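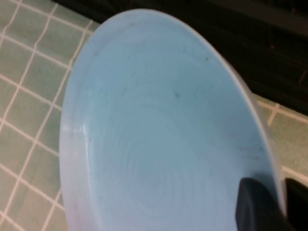

A grip on the rim. The specks were still there when I looked.

Is a rack-loading arm worth having in an ordinary kitchen?

Reading time: 4 minutes

Three readers have written to ask about the Dellatano, the tabletop arm you can hire by the month to put your crockery in the rack. Hilkka Turunen wanted to know whether it would suit a small flat. The other two wanted to know whether I'd gone mad for mentioning it. I hired one for February and these are my notes, with such tips as I can offer to anyone tempted.

The arm costs 85 a month on the Clanena plan, or 3,350 to buy. There's a deposit of 200 on top of the hire, which the order page mentions rather late. For comparison, a decent wire rack and a pair of rubber gloves will see you through several years for less than one month of it.

What it does and doesn't do

It moves crockery. It doesn't wash, rinse, dry or put away. The leaflet talks about "taking care of the dishes", and I'd call that generous. You still stand at the sink. The part it saves you is the turn from the sink to the rack, and I have never heard anybody complain about that part.

It takes hold by the rim, one finger inside and one outside. It also has no opinion on whether a thing is clean. A bowl with bits on it gets the same treatment as a spotless one, so check each piece before you hand it over. A plate put away with a smear on it is a plate you wash twice.

Set out the table first

Most of my trouble in the first week was about the table. Some things that helped:

- Put the rack where you want it and leave it there. Shift it and you'll be going through the set-up again, and the set-up took me 60 minutes.
- Push it back near the wall so the working side is clear.
- Iron your cloth, or use one that's been rolled. A folded cloth keeps its ridge, and a light saucer can rock on it.
- Keep cutlery, sponges and the tea towel off the table altogether. I put mine on the draining board.

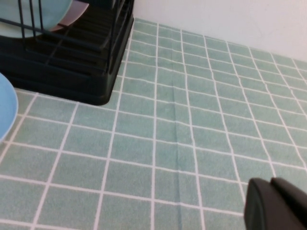
Two plates in the rack and a blue one still down on the cloth. Note the fold line I should have ironed out.

Martti Ojala, who answers the support line, told me a patterned cloth makes no odds. He may be right. I tried it with a plain one for a couple of days and couldn't tell the difference, so I went back to the green squares, which I like.

He was less clear on wine glasses. "Lighter pieces at the owner's discretion" was the phrase, and I used my discretion to keep them in the cupboard.

How I'd load the rack, arm or no arm

This is the part worth keeping even if you never spend a penny on gadgets.

1. Start at the back. Each plate then leans the same way, and you aren't reaching over wet rims to get at an empty slot.

2. Keep to one size per row. A side plate between two dinner plates disappears, and then somebody knocks it.

3. Fill one end and leave the other for bowls and mugs. Plates bunched together do dry more slowly, so with only a few to do, miss a slot between each.

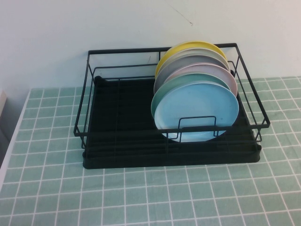 4. Empty the drip tray daily. Ridges in the bottom are handy for letting water run along, but it has to go somewhere. A wipe with white vinegar once a week keeps the chalk down.

5. Look at the front plate before you walk away. It's the one everybody sees, and marks show up badly on pale colours.

Would I keep it?

No. I can see a case for someone who finds twisting or reaching painful, and I'd want that person to have a proper trial at home before parting with the deposit. Ask for one in writing. For the rest of us it's a dear way to fill a rack, and you have to tidy up for it first.

Hertta Hakala tells me her sister is pleased with hers and I'm happy to print that. If you've had one longer than a month, write and say how the finger pads are wearing. Replacement pads are listed as "coming soon" and I'd like to know how soon.

Next time: getting burnt milk off an enamel pan.

Contact the Dastham Kitchen Page | © Dastham Kitchen Page, all rights reserved | Back to top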